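Button Pressing From Demonstration: Frequently Asked Questions

These answers are for people who have read the Prutent write-up and come away either too impressed or not impressed enough. I worked on the evaluation and I'm not a neutral party, but I have tried to say what the numbers will and won't hold up.

What was the claim?

That an arm trained on human demonstrations could be told which push button to press and would then press that one. The training set was 919 demonstrations. The write-up uses the word "understands" in its second paragraph. I asked for it to come out and lost.

What does the arm have to choose between?

Three button boxes on a tabletop: a small one with a green button, a yellow one with a large green mushroom button, and one with a red button. Two greens was Bořivoj Charvát's idea, and it is the best thing in the test. If you only have one button of each color, "press the green one" can be solved by a system that has learned almost nothing about size or shape.
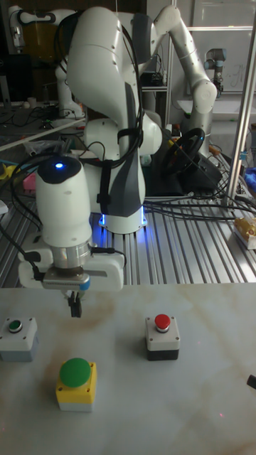 Where do most of the errors come from?

The two greens. When the instruction was "press the small green button," the arm too often went for the big one. The big button is easier to find and easier to hit, and a policy that drifts toward it will still look competent to a visitor watching a couple of presses. I would treat any live demo of this system with suspicion, including ours.

How good is it, then?

We ran 108 scored trials and counted 77 as successes. A success meant the named button was pressed and no other button was touched. That is a decent result for a single policy. It is a long way from what I would want near a machine where the red button does something.

Why does the Grenberg summary give a higher figure?

It counts a trial as good if the right button was pressed at any point, even after a wrong one. I don't think that's a defensible way to score a button task. Pressing the wrong thing first is the failure.

Were the boxes moved between trials?

Yes, but not far. The layouts all came from the same patch of table, and the training layouts did too. I have seen this described as "generalizing to new positions," which is technically true and tells you little. Nobody on the project has tested it on a different table, at a different height, or with the lights changed. Until someone does, assume it would get worse.

Isn't the background messy enough to count as a hard test?

People bring this up a lot. There are other arms, cables and a steering wheel behind the tabletop, and the argument goes that a policy that copes with all that must be robust. I don't buy it. Clutter that stays put is something a network can learn to ignore, or worse, learn to use as a landmark. Clutter that changes from one trial to the next would be a real test.
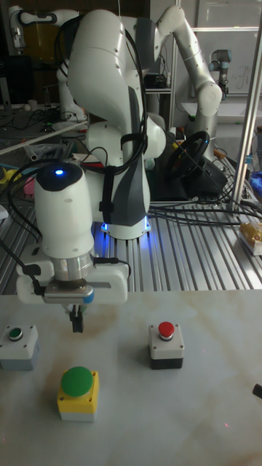
Did the language part do anything?

Some. We compared it with a version called Skindent, which gets a plain number for each button and no sentence. The two came out close enough that I wouldn't bet on the order. Rewording the instruction hurt the language version: "hit" worked nearly as well as "press," but "the one that isn't red or big" was hopeless. So I would call it a labeling scheme with some slack in it — useful, but smaller than what the title promises.

Does the gripper need to be a gripper for this?

No. Two fingers pointing down will push a button, and so would a stick. We kept the gripper so the same setup could be used for other tasks. It does add one kind of miss, where a finger comes down on the rim of the button.

How big is the released data?

The release has 2733 files, which works out to three per demonstration. I mention it because I have now seen 2733 quoted as the number of demonstrations in two separate talks. It is 919.

Would more demonstrations fix it?

Maybe. It's everyone's first answer and it is rarely checked. Going from half the set to the full set helped with the red button and barely moved the two greens, and that makes me think the problem is what the demonstrations contain. A lot of them start with the arm already over the middle of the table. I'd change that before collecting more.

Is there a follow-up planned?

A second round is planned for May, with the scoring rule written down before the first trial. I asked for that too, and this time I got it.

Contact: Prutent evaluation page, c/o Bořivoj Charvát | © 2021 Prutent | Last updated 18 February 2021 | Back to top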